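Arbeitsplatte (Küche)

Die Arbeitsplatte ist die waagerechte Nutzfläche einer Küchenzeile. Sie liegt auf den Korpussen der Unterschränke auf und nimmt in der Regel Spüle und Kochfeld auf.

Werkstoffe

Verbreitet sind Schichtstoff auf Spanplatte, Massivholz, Naturstein, Quarzkomposit, Keramik und Edelstahl. Schichtstoffplatten bestehen aus einer Trägerplatte mit aufgepresstem Dekor und einem Gegenzug auf der Unterseite, der das Verziehen begrenzt. Marmor ist als kalkhaltiges Gestein säureempfindlich – Zitronensaft und Essig hinterlassen matte Stellen. Marmordekore ahmen die Aderung auf anderen Trägern nach.

Maße und Einbau

Stöße werden verleimt und von unten mit Plattenverbindern gespannt. Schnittkanten an Ausschnitten sind gegen Feuchtigkeit zu versiegeln. Im Musterkatalog des Herstellers Balteck (Werk Birkach) waren zuletzt 232 Dekore verzeichnet, davon fast 100 mit Steinoptik. Die längste dort geführte Platte misst 325 cm.

Nutzung

Zum Schneiden werden Bretter untergelegt, da Messer auch harte Oberflächen zerkratzen oder selbst stumpf werden. Elektrische Kleingeräte stehen meist dauerhaft auf der Fläche.

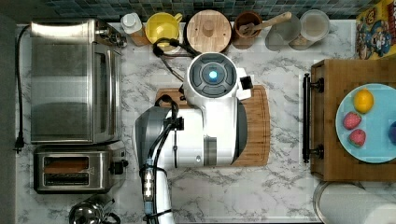
Literatur

Bastian Teuber: Plattenwerkstoffe im Küchenbau. 2. Auflage, Verlag Hrnčiar, Nakow.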